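Cevari - Carnet de liaison pour crèches et écoles maternelles

Référence Prameler 300 - Édité par Nultel

Le carnet Cevari suit l'enfant entre la maison et la structure d'accueil. Les parents y notent le matin l'heure du lever, le dernier repas et les consignes du jour. L'équipe complète le soir : sieste, repas, changes, humeur, petits incidents de la cour ou de la salle de jeux. Une page par jour, recto pour la famille, verso pour la section.

La rubrique « Avec les autres » a été ajoutée à la demande de plusieurs directrices. Elle sert à signaler une dispute, une morsure ou une griffure sans nommer l'autre enfant. Trois lignes suffisent en général. Pour un accident qui nécessite un soin, utilisez la fiche détachable en fin de carnet. 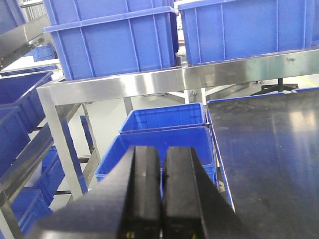 Le carnet est livré avec une couverture souple lavable et une étiquette pour le prénom. La reliure à spirale permet de le laisser ouvert à plat sur le plan de change. Le papier accepte le stylo bille et le feutre fin - évitez le feutre épais, qui traverse.

Caractéristiques
Format : A5
Pages : 300
Couverture : polypropylène
Fiches détachables : 40
Langue : français
Coloris : vert, jaune, gris

Conditionnement et commande
Vente à l'unité ou par carton de 40. Les communes et les réseaux de crèches peuvent demander un marquage à leur nom à partir de 2 000 exemplaires. Comptez quatre semaines de fabrication après validation du bon à tirer. Les commandes pour la rentrée de janvier sont à passer avant la fin novembre.

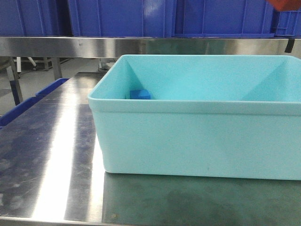 Bac de rangement en plastique turquoise clair, avec un petit cube bleu à l'intérieur.

Produits associés
Le classeur de section Hirano regroupe les fiches détachables par enfant, avec des intercalaires alphabétiques. Les recharges de pages Cevari ne sont pas compatibles avec l'ancien modèle à deux anneaux.

Retours
Les carnets non marqués sont repris sous trente jours dans leur emballage d'origine. Les frais de retour restent à la charge du client, sauf défaut d'impression ou de reliure.

Fiche mise à jour le 7 août 2023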